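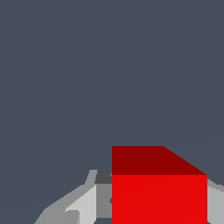
Page 12

5. Connecting the Rostine battery to your solar inverter

Read this section to the end before you open the cover. The work takes one person and needs only a flat screwdriver.

1. Switch off the inverter and wait 5 minutes.
2. Open the lower cover of the battery. Keep the two screws.
3. Connect the black cable first, then the red cable. Push until you hear a click.
4. Connect the data cable to the port marked BAT.
5. Close the cover and switch on the battery, then the inverter.

Caution: Do not connect the battery while the solar panels are feeding the inverter. Use the roof switch.

Note: If the display shows code 308, the data cable is in the wrong port. Repeat from step 1. 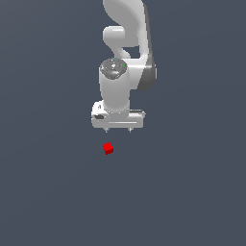

Inese Avotiņš wrote to us that code 308 stayed on her display also with the cable in the correct port, and that it went away only after she updated the inverter. We thank her. The update is in the menu under Service.

6. Setting the night reserve

1. Press Menu and choose Reserve.
2. Set the value with the arrows and press OK.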